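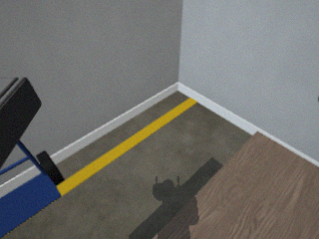
Slab moisture, again

I have had three emails since April asking why I left the garage slab bare for so long before putting anything down. The short version is that the relative humidity readings would not settle, and I was not going to glue a floor to a slab I could not characterise.

The slab is 100 per cent my problem. The previous owner poured it over whatever was there, and there is no record of a vapour barrier. A concrete slab dries from the top only if something stops moisture coming up from below. If nothing does, it will sit in equilibrium with the soil, and a reading taken at the surface says very little about what will happen once it is covered.

Test methods

I used two. The first was the plastic sheet test, in which you tape a square of clear poly to the slab and look for condensation or darkening after a day or so. It costs nothing and can show you a wet slab. It cannot show you a dry one. Mine passed in every position I tried, including the corner by the downpipe, which I knew to be damp.

The second was in-slab probes. You drill to a set fraction of the slab depth, clean out the hole, insert a sleeve, cap it, and leave it to equilibrate before reading. Haziq Ngui lent me his hammer drill and pointed out that I had been vacuuming the holes without brushing them first. Dust left in the hole holds moisture and the reading drifts. I redid all of them.

The probes disagreed with the sheet by a wide margin. The downpipe corner was the worst. The centre of the slab was acceptable on one visit and over the adhesive maker's limit on the next, with the door having been open in between. I now record air temperature and humidity beside every reading, in the same column order, and ignore any reading taken within a day of rain.

Drainage first

I spent 473 dollars on the outside before spending anything on the inside. Most of that went on agricultural pipe, gravel and a skip. The downpipe had been discharging onto a paver that sloped back towards the wall. It now runs to the stormwater pit, with the ground regraded so that it falls away from the building.

Duván Escobar from Jetorstead came past to look at the levels and disagreed with me about the gravel size. He wanted it coarser. I used what I had already paid for. The corner reading started to fall after that, slowly, and it was the only change I made in that period.

Choosing a coating

The candidates were a two-part epoxy moisture barrier, a penetrating silicate densifier, and doing nothing. Densifiers are often sold as sealers. They react with free lime near the surface and reduce dusting, but I would not rely on one to hold back vapour. The epoxy quote from Dradix was a bit under 4000 dollars installed, including grinding. Doing it myself brought materials to 1000 dollars, plus grinder hire and a weekend of noise.

Surface preparation decides whether an epoxy stays down. Acid etching is cheaper than grinding, but it adds water to a slab I had been trying to dry, so I ruled it out early. I hired a planetary grinder with a dust shroud and went over the slab in two directions. The edges had to be done with a hand grinder and took longer than the field. 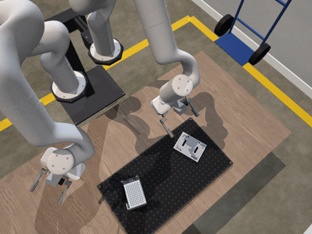 Application notes

Mix full kits only. Splitting a kit by eye is a good way to end up with a soft patch that never cures. Scrape the sides of the bucket, pour into a second bucket, and mix again.

Coat while the slab temperature is falling, which in my case meant late afternoon. As the slab warms, air in the pores expands and leaves pinholes in the film. I had a few near the door, filled them with a small amount of the same resin, and sanded once it was hard.

Keep the probe sleeves accessible if you can. I left two proud of the coating, with caps, and still read them monthly. The numbers under the film have risen slightly, as expected. The bond at the door edge is the part I will be checking next winter.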